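Relojes, colas y dos brazos que no se ponen de acuerdo

El sábado por fin separé el bucle de control del registro de datos. Llevaba semanas posponiéndolo porque todo funcionaba más o menos, y el más o menos se acabó cuando empecé a usar los dos brazos a la vez. Hasta entonces un único proceso de Sekitz leía articulaciones, mandaba consignas y escribía a disco. Si el disco tardaba, la consigna tardaba.

Ahora hay 2 procesos y una cola entre ellos. El de control no espera a nada; el de registro coge lo que encuentra y le pone la marca de tiempo del controlador, que es la única de la que me fío.

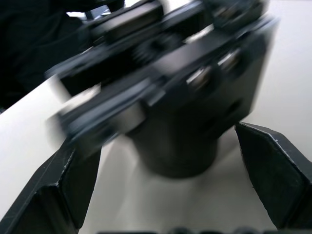
Desde la muñeca, con mucho desenfoque de movimiento.

Los fotogramas así me dan guerra en la parte de percepción. El detector de Brondeck los acepta con una confianza alta y luego devuelve una pose que salta varios centímetros. He añadido un filtro bastante tonto – varianza del laplaciano sobre el recorte central – y lo que no llega al umbral no entra en el estimador. De 2554 fotogramas revisados quedaron marcados 18, menos de los que esperaba. Sospecho que el umbral es blando.
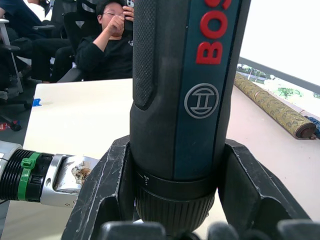 El atornillador Bosch entre los dedos de la pinza.

Con la herramienta agarrada el problema es otro. El planificador no sabe que el brazo ha crecido, así que hay que adjuntar la geometría del atornillador al modelo de colisión en el momento del agarre y quitarla al soltar. Lo hago con un cilindro algo más ancho que el mango. La malla completa multiplicaba el tiempo de consulta y no cambiaba ninguna trayectoria.

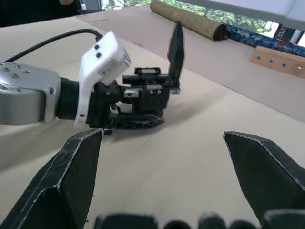 El otro brazo con la pinza abierta, visto desde la derecha.

Queda pendiente la zona compartida. De momento uso un cerrojo: un brazo reserva el volumen central y el otro se queda fuera hasta que se libera. Es lento, pero se depura bien. Quiero probar el planificador conjunto de Halvorsen en diciembre, cuando cierre la rama de Balitz, y antes tengo que arreglar el cierre del proceso de registro, que todavía pierde el último bloque si lo paro con Ctrl+C.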